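Brirnley Bag Clips, Wide

Pack of 10. Steel spring, rubber jaws, one color (gray, take it or leave it).

The Brirnley holds a rolled bag shut until you want it open, a job the rubber band has been failing at for years. Opens to 2 inches. Fits chips, rice, frozen peas and most flour. Hand wash; the dishwasher eats the spring.

Designed by Wumpini Boateng at our Dradstead shop. Back in stock in September.

Rated by 1,336 buyers, two of whom wanted blue.
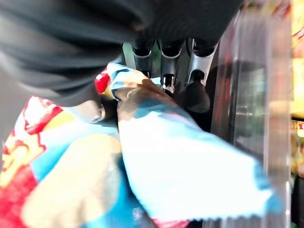 Will the clips work in the freezer?
They will, though the jaws stiffen a little, so squeeze harder.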